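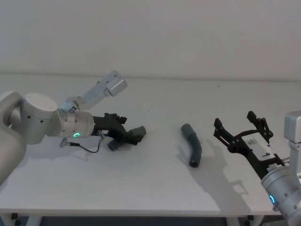

Yuzhen Yu would have bought the cheaper pair. She told me so before I had my coat off, and she repeated it after lunch, when the first long run was over and the numbers were up on the wall. A gripper that drops a part now and then is fine, in her view, as long as it drops it in the same place every time. You can write code around that.

Sølve Fagerlund does not agree, and the two of them have been arguing about it since May. They share a bench at Saltmont, a small shop that sets up assembly cells for plumbing suppliers. The job this time is to join pipe fittings to curved pipe pieces with two arms, one on each side of a white table. One arm holds the fitting. The other picks up the curve.

The curve is the hard part. A straight tube gives parallel jaws two good lines of contact. A bent one gives them much less, and it can roll as the fingers close. Fagerlund wanted to know which of three grippers handled that best, so he borrowed one each from Tasarero, Curnetti and Meireles and ran them all through the same test.

Each gripper got 200 picks with the pipe set down at a different angle every time. A pick counted only if the pipe stayed put through a lift, a quarter turn and a short hold. The whole trial, with repeats and a few false starts, came to 837 attempts.

Of those, 690 were good. Most of the failures came when the open end of the pipe pointed away from the arm, which left the fingers reaching for the steepest part of the bend. The Meireles unit did best there. It is also the slowest to close, and Fagerlund had to add a pause to the program before each lift.

The Curnetti was quick and missed more often, but its misses were nearly all alike – the pipe turned a little in the jaws and came up crooked. Yu has a fix for that. She lets the other arm nudge the pipe straight before the two parts meet. The nudge takes less time than the Meireles pause.

The Tasarero gripper held well on the fittings and poorly on the curves. Fagerlund thinks softer finger pads would help, and a set is on order.

Cables took up more of the day than either of them had planned. A loop left too short pulls on the wrist during the quarter turn, and one left too long can brush the part. They spent 15 minutes on that before the afternoon run and went back to it twice.

For now the customer will get a mixed cell, with the Tasarero on the fitting side and the Meireles on the curve. Yu has asked for one more week with the Curnetti.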